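Anyone else painting over cherry cabinets? Talk me out of it (or into it)

anouk_dewulf
So we closed on the house in March and the kitchen is wall to wall reddish wood. My sister says paint it all white and be done. I got a quote from a local outfit called Cadurley and it came to $2,184 for doors and face frames, sprayed off site. My whole kitchen budget was 2,000 and I still need a faucet! I've been going back and forth for weeks and I'm driving my husband nuts. Do I pay it, do it myself, or live with the red?

muammer_s
Live with it. I painted mine in our last place and regretted it by Christmas. Chips by the trash pullout, grease around the knobs, and you can never really go back. Change the hardware first. Black bar pulls on that color look good, way more current than the brass ones people used to put on everything.

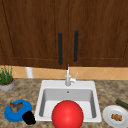
Filed under: Kitchens > Cabinets > Paint or Keep

liendao
I'm with Muammer on this. Reddish-brown doors with a plain recessed panel and long black handles, I'd take that over white any day. The grain is the whole point of having wood.

dat_luong
Gonna disagree with both of you. Paint chips when people skip the prep. I did mine over three weekends, degreased twice, sanded, used a bonding primer, and they still look great. I spent $108 on primer and paint and the rest was podcasts and a sore shoulder. The red made our kitchen feel like a cave (north facing, one small window). Light matters more than grain, sorry.

muammer_s
How long ago was that though?

dat_luong
Two years. Two kids. One dog who leans on things.

anouk_dewulf
Ok the cave thing is exactly my problem. Morning is fine, by 4 pm I'm chopping onions by the range hood light. Would under-cabinet lights fix it or am I kidding myself?

lua.huynh
They'd help a lot on the counters, not so much on the room. Try painting the walls first. We had a dingy yellow next to our cherry and it made everything look orange. Went to a soft warm white and I stopped hating the doors within a week. If you still hate them after that, call Cadurley back and ask for uppers only.

anouk_dewulf
Walls first, then lights, then handles. I can live with that order. Picking up samples Wednesday.

Comments (3)

wimutine: Uppers only is what we did, and the two tones bugged me for a month and then I forgot about it.

Thân: Measure the hole spacing on your old pulls before you order new ones. Ask me how I know.

zorkon: White kitchens are on the way out anyway, keep the wood.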